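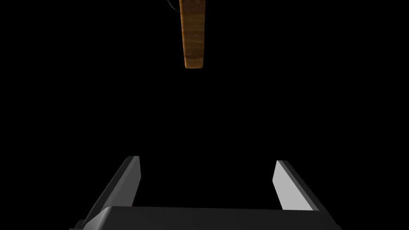

I have wanted to see the Dirneck open day for years, and this spring I finally got on a train and went! For anyone who hasn't heard of it, Dirneck is an old telephone exchange where a small group keeps dial-up equipment running: modems, terminals, a bulletin board or two and a proper rack of phone lines behind it all. They open the doors twice a year, on 5th April and again in November. The first thing inside is a table of very early modems, the kind where you laid the telephone handset into two rubber cups, and the oldest has a wooden case. I hadn't expected wood. It's a lovely warm brown, dark bands and honey-coloured streaks much like the block up there against the black, and it looks like something you'd keep cigars in. I stood and admired it for so long that a queue formed behind me (sorry, everyone).

Then you go through a pair of heavy doors into the switch room and the noise hits you. It clatters! Every time somebody in the next room dials a number, the selectors climb and turn, and you can follow a single call across the racks if you're quick on your feet. The exchange once served 336 lines, a tiny number for a building that size, and the man showing us round let us each pick a line and listen in on the test tones. I chose 221 because it was nearly my gran's number.

Our guide was Arsalan Sandhu, who worked on exchanges like this as a young man and can tell a fault by ear. He stopped halfway through a sentence about ringing current, cocked his head, walked off down the row, gave something a poke and came back and finished the sentence. I could have listened to him all day. He also explained why my connection used to drop every evening when I was a teenager, a thing I had blamed on my sister for most of my life. Noisy joint in the street cabinet, most likely, worse when it rained. I've written to her.

Upstairs is the part I'd come for. They've set up a room as a home internet corner from the late nineties, with a beige tower PC on a desk that is far too small for it, and you can sit down and dial in. The call goes down through the floor, across the switch room and into a bank of modems on the other side, so you are making the noise you heard earlier. I pressed connect, and there it was: the dial tone, the beeps, the long bong-bong, the hiss. A lad of maybe ten next to me put his hands over his ears. I had a grin on me like an idiot.
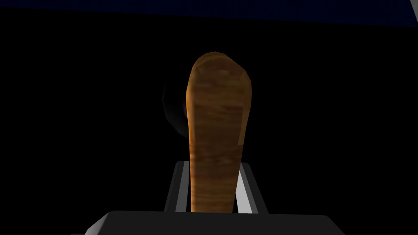 Once you're on, you land on a board called Uretia, which ran from somebody's spare bedroom until the owner moved house, and which has been brought back from a box of floppy disks. Of the old messages they have rescued 434 so far. There are people arguing about printers, a very long thread about whether you should leave your computer on overnight, a recipe for flapjacks, and a goodbye post from a member who was getting "the proper internet" and promised to call in at weekends. I read the lot until I was politely asked if someone else could have a go.

Matěj Kratochvíl did the rescue work and was on hand to answer questions. Some of the disks took him dozens of tries, and there's one he still can't read at all, labelled only "Avard, keep". He thinks Avard was a text game. If you remember it, or have a copy in the loft, do get in touch with them, he would be thrilled.

Lunch was at the Munasinghe café across the road, where I had a very good lentil soup and compared first e-mail addresses with the people at the next table. Mine had an underscore and the name of a football player in it. I didn't win.

A few practical bits. It's a ten-minute walk from the station, uphill. Entry is by donation, and the tour of the switch room goes 2 times a day, late morning and mid-afternoon, so put your name down when you arrive. The stairs are steep and there's no lift, though the modem table and the switch room are both on the ground floor. Bring a jumper, the upstairs room has one heater and the PC is nearer to it than you are.

I've already put the November one in the diary. My sister says she's coming too, and she wants a go on line 221.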